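Zwischenbericht zum Vorhaben Voveo: Vorführung der Demontagezelle am Standort Nernness
Vorgelegt von: Sigrún Oddsson, Projektleitung
Stand: 15.10.18

1. Gegenstand des Berichts

Der Bericht behandelt die Vorführung der Demontagezelle vor Vertretern des Fördergebers und der Firma Liller sowie den Arbeitsstand in den Arbeitspaketen 2 bis 4. Die Arbeitspakete 1 und 5 sind nicht Gegenstand. Arbeitspaket 1 wurde im April abgeschlossen und gesondert abgerechnet, Arbeitspaket 5 beginnt planmäßig nach Freigabe der nächsten Mittelrate.

2. Stand der Arbeiten vor der Vorführung

Ziel des Vorhabens ist die teilautomatisierte Zerlegung ausgedienter Bürorechner bis auf Baugruppenebene. Die Zelle besteht aus einem Roboterarm mit Greifer, einer am Handgelenk montierten Kamera, einer Spannvorrichtung für Tower-Gehäuse und der Ablaufsteuerung Twal. Für die Einrichtung der Objekterkennung wurden 2.093 Aufnahmen aus geöffneten Gehäusen von Hand gekennzeichnet. Davon entfallen 371 auf Steckverbinder, die ganz oder teilweise von Kabeln verdeckt sind. Diese Gruppe ist weiterhin unterrepräsentiert.

Liller hat für die Versuche 200 Altgeräte bereitgestellt. Die Geräte stammen aus verschiedenen Baureihen und unterscheiden sich vor allem in der Lage der Laufwerkskäfige und in der Kabelführung. Eine Sortierung nach Baureihe findet in Nernness nicht statt, da sie im späteren Betrieb ebenfalls entfallen soll.

3. Ablauf der Vorführung

Die Vorführung gliederte sich in eine Einführung, zwei Durchläufe an der Zelle und eine Aussprache. Der erste Durchlauf erfolgte im Handbetrieb. Der Greifer wurde dabei von Hand in das geöffnete Gehäuse geführt, um den Gästen die Platzverhältnisse zwischen Hauptplatine und Laufwerksbereich zu erläutern. Der Antrieb war für diesen Teil drehmomentfrei geschaltet. Im zweiten Durchlauf fuhr der Arm die zuvor gelernten Positionen selbsttätig an, bei geschlossener Schutztür und mit einem Viertel der Nenngeschwindigkeit.
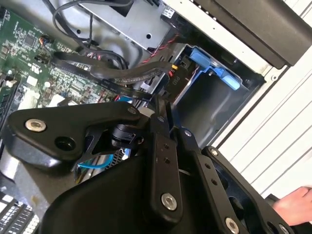 Als maßgebliche Einschränkung erwies sich erneut die Baubreite des Greifers. Sobald Flachbandkabel und Rundkabel quer über der Platine liegen, bleibt für die Annäherung an die Laufwerksstecker nur ein schmaler Korridor. Twal berechnet diesen Korridor derzeit aus einer einzelnen Aufnahme vor dem Eintauchen. Verschiebt sich ein Kabel während der Bewegung, wird dies erst beim nächsten Halt erkannt. Im zweiten Durchlauf führte das zu einem Abbruch durch die Kraftüberwachung. Der Arm fuhr in die Ausgangslage zurück, Schäden an Gerät oder Greifer entstanden nicht. Nach Neuaufnahme wurde der Durchlauf ohne weiteren Eingriff beendet.

Das Lösen von Verriegelungen am Laufwerksschacht wurde nur im Handbetrieb gezeigt. Eine selbsttätige Ausführung ist Teil von Arbeitspaket 4 und war für diesen Termin nicht zugesagt.

4. Rückmeldungen der Teilnehmer

Seitens Liller wurde gefragt, ob das Trennen der Kabel durch Schneiden zulässig sei. Für die Wiederverwendung der Netzteile ist dies auszuschließen, für reine Materialverwertung wäre es vertretbar. Liller liefert hierzu eine schriftliche Festlegung je Gerätegruppe.

Der Fördergeber bat um eine getrennte Ausweisung von Abbrüchen mit und ohne Bedienereingriff. Die bisherigen Protokolle unterscheiden dies nicht. Das Protokollformat wird angepasst, eine rückwirkende Auswertung ist nur für Läufe mit vollständiger Kraftaufzeichnung möglich.

Angemerkt wurde ferner, dass die Sicht auf die Zelle für die hinteren Plätze unzureichend war. Bei der nächsten Vorführung wird das Kamerabild auf einen zweiten Bildschirm gelegt.

5. Mittelverwendung

Für die Vorführung waren 2.000 Euro angesetzt. Der Betrag wurde vollständig für Transport, die zusätzliche Schutzabtrennung und die Bewirtung verwendet. Umwidmungen zwischen den Kostenarten waren nicht erforderlich. Die Belege liegen dem Zahlungsabruf bei.

6. Abweichungen und nächste Schritte

Arbeitspaket 3 liegt vier Wochen hinter dem Plan. Ursache ist die verspätete Lieferung der schmalen Greiferfinger, die nach Zeichnungsänderung neu gefertigt werden mussten. Der Endtermin des Vorhabens bleibt davon unberührt, sofern die Finger bis Monatsende eintreffen.

Vorgesehen sind:
Umstellung der Korridorberechnung auf fortlaufende Bildaufnahme
Ergänzung der Aufnahmen verdeckter Steckverbinder
Erprobung der schmalen Greiferfinger an drei Gehäusebauformen
Anpassung des Protokollformats gemäß Abschnitt 4

Um Bestätigung des geänderten Meilensteins in Arbeitspaket 3 wird gebeten.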